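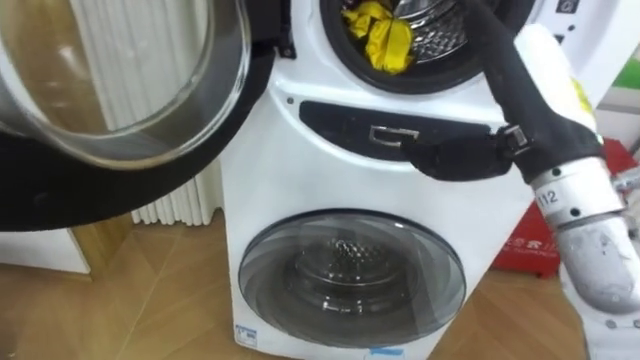

Section 6. Faults During Unloading: Obstructed Gasket and Lost Grip

September 4, 2021
Virnia Technical Publications
Reading time: 6 minutes

This section applies to Virnia arms assigned to laundry work on upright machines with two drums. It covers the two faults most often reported to the Brekmont service desk: an item left on the door gasket after unloading, and a loss of grip at the control panel or drawer. Both faults can occur in the same cycle. An item may be lying on the lip of the upper opening, as the yellow cloth is at the lower left of the gasket, while the gripper is at the dark panel below, with its fingers beside the silver handle. In this position the arm must not be given a command to close the upper door. The door may trap the item, and the arm may continue to push against a door that cannot latch.

6.1 Before You Begin

Only staff who have completed the operator course may clear these faults. Keep other persons out of the reach of the arm until the procedure is finished.

CAUTION: Do not place a hand inside either drum, or between an open door and the body of the machine, while the arm is powered. A paused arm can still move.

CAUTION: The glass of an open door extends well beyond the machine. Check that the arm has a clear path around it before any movement is started.

6.2 Clearing an Obstructed Gasket (Fault 1000)

Fault 1000 is reported when the door does not reach the closed position within the set time. The arm stops and holds its last position.

1. Press the stop button on the operator station. Wait until the status light is steady.
2. Confirm that neither drum is turning. Look through the glass of the lower door if it is closed.
3. Set the arm to Hold, then turn the key switch to Off and remove the key.
4. Open the upper door fully by hand.
5. Remove the item from the gasket. Pull it straight toward you. Do not use tools.
6. Run a finger around the fold of the gasket and remove any small items, such as socks or buttons.
7. Inspect the gasket for cuts. If it is damaged, take the machine out of service and go to 6.5.
8. Replace the key, select Home, and stand outside the marked area until the arm has stopped.

Note - The door should be left open at the end of this procedure. The arm will repeat the drum check before it attempts to close the door again.

6.3 Loss of Grip at the Handle (Fault 2345)

Fault 2345 is reported when the fingers close without meeting the expected resistance. On machines with a small recessed handle, the usual reason is a poor approach angle. A sleeve that has slipped forward over the fingers will produce the same code.

1. Stop the arm and remove the key as described in 6.2, steps 1 and 3.
2. Check the sleeve at the wrist. The fabric must not cover the fingertips, and any strap or buckle must lie flat.
3. Check the finger pads for lint, detergent residue, or wear. Wipe with a damp cloth and allow to dry.
4. Confirm that the handle is not loose or bent.
5. Replace the key and run the Tiêu alignment routine from the Service menu.
6. Test the grip at the lowest speed setting before returning the arm to normal work.

Note - Do not increase the grip force to clear this fault. Handles have been broken in this way, and such damage is not covered by the service agreement.

6.4 Repeated Faults

If either code returns after the procedure has been completed, do not clear it again. Leave the arm switched off and attach the red service tag to the operator station. Finger pads must be replaced after 600 cycles, even where no wear can be seen.

6.5 Reporting

Record each fault in the site log on the day it occurs. Include the code, the position of the arm, the state of both doors, and the kind of item found, if any. Sites served from the Bronumau depot should send a copy of the log page with the replacement part request.

Any contact between the arm and a person must be reported at once, even if there is no injury. The arm must stay off until the service desk has given written release.

Contact: Virnia Service Desk, Brekmont
© 2021 Virnia. All rights reserved.
Back to top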